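I've been looking at hand-held gripper kits for a while now, and in October I finally got two days with one. The kit is the Skodex pair from Brekbridge. You hold one gripper in each hand, wear a small camera on your head, and do a job the way you would normally do it. The recordings go to a computer and become training material for a two-armed robot.

I don't work for Brekbridge and I didn't get a discount. I paid the day rate at Erthorpe, where they let people try the gear before they buy it. Firdevs Duman runs the demo floor there and set me up. Kamol Rattanakul came along with me because he has done far more recording than I have and is harder to please.

The box holds two grippers, two marker cubes for each one, the head camera with its strap, chargers, a bag of spare finger pads and a printed card with the steps for pairing. Everything fits in a foam insert. The insert is cut a little too tight and the left gripper is hard to get out without pulling on its fingers, which I don't like doing on something this expensive.

Pairing took us 19 minutes the first time. Most of that was me holding the wrong button. The card says "side button" and there are two of them on the side. On the second morning it took hardly any time at all.

After that it's mostly practice. The grippers close when you squeeze and open when you let go, and there is a light spring in the trigger. You learn quickly that you can't bend your wrists as freely as you think you can. If a cube turns too far away from the head camera, the software loses it and marks that part of the recording in red. My first set had a lot of red in it.

We picked a mini fridge as the main task. A fridge is a good test for this sort of kit. There's a door to deal with, a small space to reach into, and a wire shelf that catches the fingers if you come in too low.
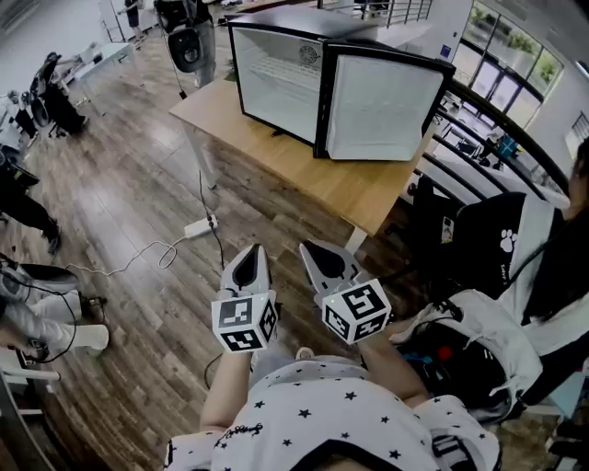
Fridge work with the door open.

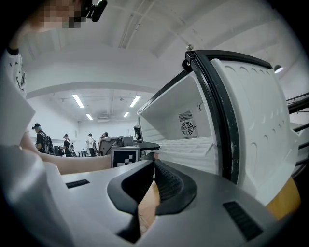
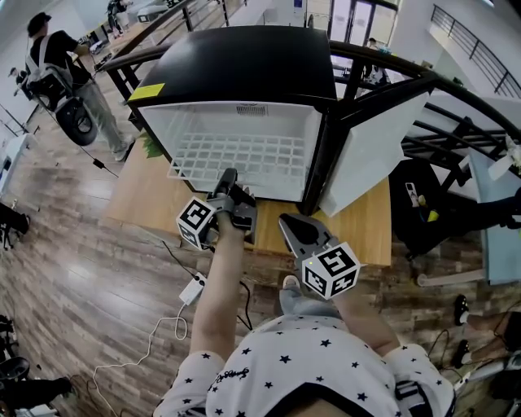 Can you use the recordings with a robot that has a different gripper from the one in the kit?

You can, but plan on extra work. The finger length and how wide the hand opens should be close to what you recorded with, and if they aren't, you will need to adjust the data or fit the Skodex fingers to your arm. Brekbridge sells the fingers on their own for people who want to do that.

Back to the two days. We saved 616 recordings between us. Kamol did the larger share. He has a steady way of moving, and his came out cleaner than mine in every batch. The software threw out 44 of the total, nearly all from the first morning and nearly all mine. I thought that was fair when I played them back.

The review screen is the best part of the whole thing. It lines up the head view and both gripper views and lets you trim the start and the end of each one. You can tag a recording as good, bad or unsure, and you can do it with the keyboard. I've used other programs where every one of those steps needed the mouse, and after a long day that matters a lot.

The export is less good. It writes a folder for each recording and gives the folder a name made of letters and digits. If you want to know which task it belongs to, you have to open a file inside. I wrote a short script to rename them. Kamol already had one from another job and his was better, so we used his.

Comfort is fair. Each gripper feels fine when you pick it up and heavy by the time you want lunch. My forearms were sore the first evening and worse the next day. I would tell anyone starting out to switch people every half hour. The head strap is soft and stayed put, though I had to loosen it twice.

Battery life was better than I expected. We got over 24 recordings done after the low battery warning came on before one of them shut down. The spare finger pads are easy to change, just push and slide, and the old ones showed some wear at the tips by the end.

I also tried the Cozma kit earlier in the year, so I'll say a little about how the two compare. Cozma is lighter in the hand and the trigger is smoother. Its software is slow, and it doesn't tell you about lost tracking until you've finished the whole batch. I would rather carry the extra weight and find out right away.

Would I buy the Skodex? For a team that plans to record every week, yes. For one person with one small project I'd rent it for a few days, and I'd do the pairing the evening before. Firdevs told us a new insert for the case is on the way, and that the pairing card is being rewritten too. I've asked her to send me the new card when it's printed.

Next time I want to try it on folding towels. Kamol thinks the pads are too stiff for thin cloth. I've ordered a softer set to find out, and I'll post again once we've put in a day with them.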